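Engineering Events and Short Courses Program
Progress report to the Haugen Fund, covering the spring half of the grant year
Prepared by Annunziata Marras, program coordinator

Dear Meenakshi Chacko and colleagues at the Fund,

Thank you again for your patience while we pulled this together. I had hoped to get it to you before the end of April, but the Clerthorpe workshop ran into the same weeks as our hall booking, and I wanted to wait until I could tell you properly how it went instead of sending you a page of promises. I have followed the headings you suggested last time, more or less, and I have let myself wander a little where I thought you would enjoy the detail.

Where we are against the plan

You will remember that the grant supports two things: the annual meeting on fatigue and vibration in light structures, and the short courses that lead up to it. Both are going ahead. The meeting will be at the Castach conference center again, in the smaller of the two halls, with the poster session in the long corridor outside it. We did look hard at moving to Clerthorpe for the meeting as well, mostly for the sake of the train connections, but their big room has no blackout blinds and last year's complaints about faded slides are still fresh in my mind.

The call for papers closed on schedule. Revathi Varma has chaired the review again, and I cannot say enough about the care she takes with first-time authors. Every abstract that was turned down went back with a full paragraph of advice, and several of those people have since written to ask about the poster session, which is open until the end of the summer. The sessions have settled into fatigue testing of joints, damping in thin panels, measurement on full-size structures, and a half day on checking simulation results against test data. That last one was added at the request of people who came last year, and it has already drawn more interest than the room we first gave it could hold, so it has swapped places with the software demonstrations.
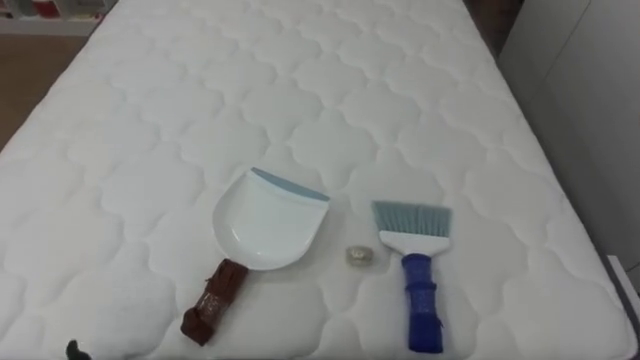 Dustpan, tape and hand brush on the mattress.

The short courses

The first short course, on planning a vibration test from scratch, was held at Clerthorpe in two parts with a good long lunch between them. Satish Sundaram taught it, and he brought the shaker table from his own lab, which took up most of the back of a van and a fair share of everybody's good humor on the loading dock. It was worth the trouble. People who had only ever read about resonance searches got to run one themselves, and the questions afterward went on so long that the building staff began turning off lights at the far end of the hallway as a gentle hint!

We learned a few things from that first course that I would like to pass on. The handouts were too long. Satish had put his whole set of notes in, and although everyone was glad to take them home, it made them hard to follow in the room. He has since cut them down to a working booklet with the longer notes kept online. The morning start was also too early for those driving in, and the second course began at 10 a.m. with no loss of teaching time that I could see (the coffee break was shorter, and only one person mentioned it).

The second course, on strain gauges and how to trust them, was smaller and quieter. Vasanthi Devadiga led it and kept everyone at the benches nearly the whole day. She has a lovely way of letting a pair of engineers argue over a reading until they find the loose connection for themselves. Two of the people who attended were managers who came along with their test staff, and I would like to see more of that. They told me they had signed off on test budgets for years without ever having bonded a gauge, and I think they went home with a different idea of where the hours go.

Money

Spending is close to where we expected it to be. The hall deposit at Castach came to $2,502, which is the same as last year, and I am grateful to them for holding the price. Printing for both courses was $525 in all, higher than the line in the budget because of those long handouts I mentioned, and it should come down for the third course. Travel help for students and early-career engineers stands at $1,165 so far. I would rather see that line fully spent than any other, and a second round of applications is open now. Nothing has been moved between budget lines, and I would write to you first if I thought we needed to.

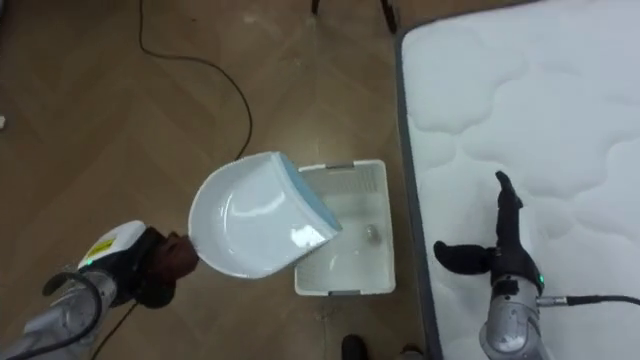
Dustpan held over the white basket.

Registration and publicity

We changed the registration system over the winter to the one sold by Kindum, after a good deal of back and forth. The old one did what we needed until somebody wanted to pay for a course and the meeting together, and then it did something different every time. The new one sends a proper receipt, which has made life easier for people whose employers are paying. There were some teething troubles in the first week with the early rate not being applied. Everyone affected has had the difference refunded, and I wrote to each of them myself.

Publicity has gone mostly through the event listings that engineers in our field already read, along with notices to university departments and a mailing to everyone who came to the last two meetings. We sent a shorter notice this year - title, place, deadline, a plain sentence on what each session covers, and who to write to - and the replies have been noticeably more to the point. I had always wanted to fit the whole story of the meeting into the announcement, and Revathi has gently cured me of it.

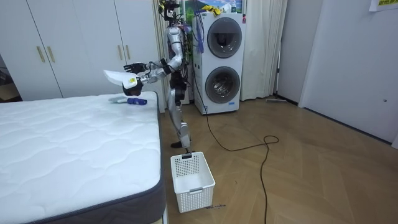

Exhibitors are the one place where we are behind. Equipment makers like to commit late, and a couple of our regulars are still waiting on their own budgets. I have kept the table plan loose so that we can add them without moving the coffee, and Vasanthi has been calling the smaller instrument firms, who often turn out to be the ones people most want to talk to. If the Fund knows of any company that would enjoy a friendly crowd of test engineers, I would be very glad of an introduction.

What comes next

The third short course, on reading and writing test reports, is set for early fall at Clerthorpe. Satish and Vasanthi will teach it together, and we are asking each person to bring a report of their own with the client's name taken out. The full meeting program goes up on our site once the last two session chairs have confirmed. After that come the badges, the printed timetable and the menu, and I will spare you those until the next report.

I do have one request. We would like to record the half day on simulation and test data so that members who cannot travel can watch it later. The recording could be paid for out of the money set aside for the printed proceedings, which far fewer people are ordering now, but that would be a change of purpose and I would want your agreement in writing. Could you let me know by the end of June whether the Fund is comfortable with it? Castach needs some notice if they are to have their technician there.

With warm thanks from all of us,
Annunziata Marras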